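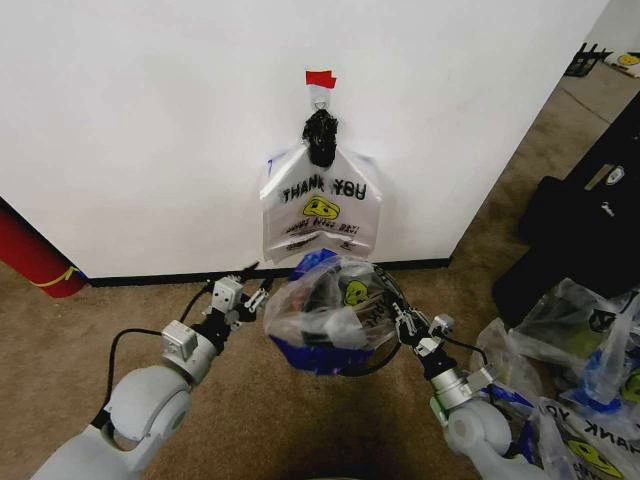
Search notebook Enter keywords Go

Saturday, April – film tear and heat seal, continued

Picked up where Jianguo left off with the blown film from Kornwood. The roll had been standing on end by the radiator, so the outer wraps were discarded and strips cut from further in. Conditioned overnight in the cabinet with the door taped, as the latch is still bad. Cabinet log looks flat apart from one bump in the evening when somebody opened it.

Tear first. Trouser specimens, cut with the new die in machine direction and then transverse. Machine direction tears run straight and the trace is clean. Transverse is the usual mess: the tear starts well, then turns and runs out the side of the leg. Shuzhen thinks the die leaves a small nick at the root of the slit and that the nick decides where the tear goes. Looked at the slit roots under the stereo microscope. There is a nick on the left side of every one I checked. Die goes back to the shop. Transverse results from today are marked VOID in the sheet and should not be averaged with anything.

Machine direction results are kept. They sit lower than Yutong's set on the Okeke film, which was expected from the gauge. Haven't corrected for thickness yet. Please don't quote them in the monthly note until I have.

Load cell drifted again during warm-up. Zero was off at the start and settled after lunch. The cell in the machine is the small one, serial ending 972, and the drift is in its history already. From now on: power on first, coffee, then zero. If the zero moves during a set, write it next to the set and not on a sticky note on the monitor.

Grips. The rubber faces are glazed and thin film slips in them, mostly at the bottom. You can see it in the trace as a small step before the real load comes on. I put masking tape on the specimen ends and the step went away. Sunil does not like this because the tape edge can cut the film at the jaw. None of mine failed at the jaw, but the set is small. Proper fix is new faces. Order is in with Esonell and they have not confirmed.
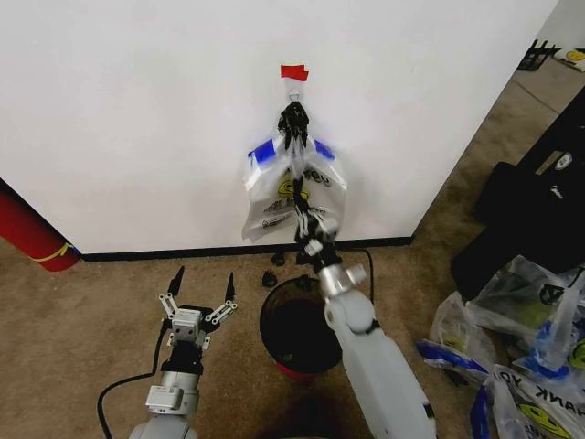
The seal work took the rest of the afternoon. Bar sealer, flat upper jaw, silicone lower. Dwell 2 seconds throughout, pressure unchanged from last time, only the jaw temperature stepped. Let the jaw soak at each step before sealing; the display gets there well before the metal does. Wanting's surface probe reads lower at the ends of the jaw than in the middle, so strips were cut from the middle of each seal and the ends thrown out.

Low steps peel open with no resistance worth recording. Then there is a narrow range where the seal peels evenly with a white line following the peel front. Above that the film beside the seal stretches and breaks and the seal itself stays shut. The changeover between the last two is sharper than on the Okeke film. I had one seal on each side of it from neighboring steps, so next run should use smaller steps in that range.

Wrinkles: any fold in the seal area gives a leak channel under dye, even when the peel load looks normal. Peel load alone won't catch this. Added a dye check to the procedure. 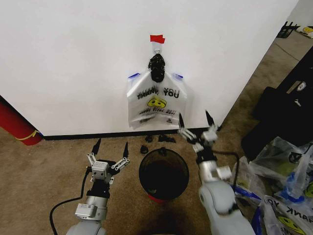 Flexible Materials Lab – Film and Seal Group

Procedure changes as of this entry:

Cut 10 specimens per direction, and cut spares at the same time from the same width of roll. Number them across the web.

Record which wrap of the roll they came from.

Film thickness to be read at the slit root and again at the free end. One reading in the middle of the strip isn't enough for this film.

Crosshead speed for peel stays where it is. Coster ran theirs faster and the two sets can't be compared directly. I have asked them for raw traces.

Sealer jaw to be wiped cold. The PTFE cover has a brown mark near one end and should be moved along before it prints onto a seal.

The roll label gives a length of 700 m. Jianguo has been subtracting what we cut, on the back of the label. Keep doing that.

Open: thickness correction on the machine direction tears. Die back from the shop. Ask Yutong whether the Okeke seals were cut from the jaw middle or the full width; the sheet doesn't say, and if it was full width the comparison above is weaker than I made it sound.

Machine off, cabinet left running, voids flagged. Sunil has the bench on the next shift and needs the wide grips, which are in the second drawer with the spare pins.

Shares 2 Comments 0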